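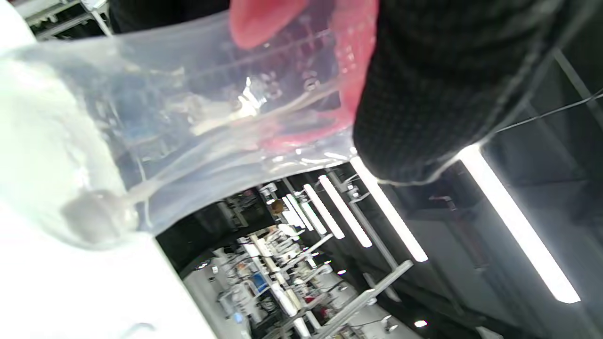

Reusing large clear plastic bags: how do you stop them ending up in a heap?

Posted in Storage and Tidying, Oct 3, 2023

Saltmarsh_Lane

I help sort donated clothes and soft toys in a hall in Eltstead. Everything goes into big clear bags so we can see the contents without opening them. That part works well. If something red is in there you can spot it from the other side of the room, even with the plastic all creased up.

My problem is what to do with the bags once they are emptied. They are too good to throw away after one use. At the moment they get stuffed into a box and by the end of the day the box has overflowed and people are pulling out bags that are twisted round each other. They also cling to sleeves, jumpers especially, and the mouth of the bag sticks together so you need both hands to find the opening.

We bought a roll of 134 in February and I would like them to last. Has anyone got a way of folding or storing them that other people will stick to? It has to be quick. Also, is there any trick to filling one when you are on your own?

6 replies, 2 shown as helpful

pegbasket

I did this for years in a shop stockroom. Get the air out first. Lay the bag on a table with the open end facing away from you, smooth it from the closed end towards the opening with your forearm, then fold it in half lengthways and in half again. After that roll it up from the closed end, so any air left in has somewhere to go. If you start from the open end you trap the air and it puffs up like a pillow.

Stand the rolls upright in a crate. We used a Jodden crate because the sides were straight, but any box with straight sides will do. Put 20 in a crate and stop there, otherwise people can't get one out without bringing the next one with it.

Check for splits before you fold. Hold the bag up to a ceiling light and turn it. Small holes are hard to see on crumpled plastic because every crease shines, so pull it flat between your hands while you look. Anything with a hole goes in a separate pile for dust covers or for lining the bottom of a damp cupboard.

For filling on your own, fold the top of the bag down over the outside like a cuff and put your hand under the cuff. It keeps the mouth open and the bag can't slide off you. Long sleeves make it worse, so push them up. If the bag is a big one, sit it inside a bin or a tall box and turn the cuff over the rim. Then you have both hands free.

Don't fill it to the top. Two thirds is plenty with clothes. You need enough slack to twist and tie, and if you tie it with string you can undo it later without tearing the neck.

Norbrook77

just buy thicker ones. Fitura do a heavy one and it doesn't crumple as much. we get 1,000 at a time at work but I expect they sell smaller packs. never bothered folding them

Tea_at_Four

Agree with pegbasket about the cuff. For the mouth sticking together, rub the edge between finger and thumb with slightly damp fingers and it will part. Pulling at it only stretches it.

I would skip the rolling if you have lots of different helpers. We tried it and half the rolls were undone by the following week. What we do now is hang the empties over a rail, flat, all facing the same way, with one big clip at each end. You take the front one. It takes up some wall but it is faster than any folding and the bags air out too, so you don't get that stale smell when they are used again.

One more thing, if children come into the hall keep the bags above their reach. We have a high hook by the door for any that come off the rail.

Saltmarsh_Lane

Thanks all. There is an old Hirano coat rail in the back that would do for hanging them, so I'll try that first and use the crate for the spares. I'll show everyone the cuff method on Saturday.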